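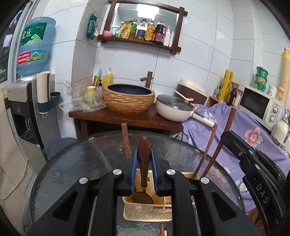

Figure 3. Hand-held gripper closing on a wooden spoon at the utensil caddy.

4.2 Collecting demonstrations as a class project

The kitchen task was the one our students asked for most, and it quickly became the favorite of the whole Plotcombe course! Teams of two took turns with the hand-held grippers, one person moving the tools and the other keeping the log. The fingers have ridged pads, and a spoon handle is a fine test of them (Figure 3): it is thin, it can roll, and it shares the caddy with chopsticks that lean across the way out.

We ran 9 sessions in August and kept 2560 demonstrations across 8 household tasks. Students trimmed the recordings themselves, using the Oneck labeling tool, and marked the moment of grasp by hand — slow work, but they got very good at it. Several teams began arguing over where a grasp starts, and those arguments led straight to the labeling rules in Section 4.3.

Utensil pickup was split into 63 short trials per team. The Ibarra team tried approaching from above, while the Jovon team came in from the side and turned the wrist late. We kept both styles in the training set.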